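Do published price figures for used processors mean anything?

Asked in Economy & Statistics - 1 November 2018 - 557 views

The Zostwood regional office put out a table in July saying the average secondhand desktop processor sells for 300. I fix up old machines in Favutton and I have never seen that price. Is the number any good, or did someone just call a few shops?

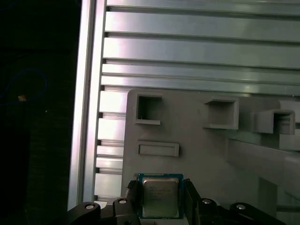
2 answers

Answer 1
It's an average, so a handful of server parts going for 800 will drag it up. Look for the median. If they don't print one, I'd ask why. Also, most used parts change hands for cash and never get reported, so whatever they have is a guess about the part of the trade they can see.
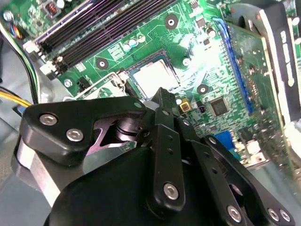

Page 1 of 4

Answer 2
I read the notes at the back of the table. The sellers were picked from a list kept by Geteck, and that's a trade-in firm, so private sales are out completely. The notes cite a method paper by Wilczyńska for "adjusting" the rest, but they don't show the adjustment. Maybe it's fine. I wouldn't quote it to anyone.

What you can use it for is the change from one quarter to the next, if the list of sellers stayed the same - and they don't say whether it did. Write to the office and ask for the sample size. I did that for a different table and got a reply with half of what I asked for.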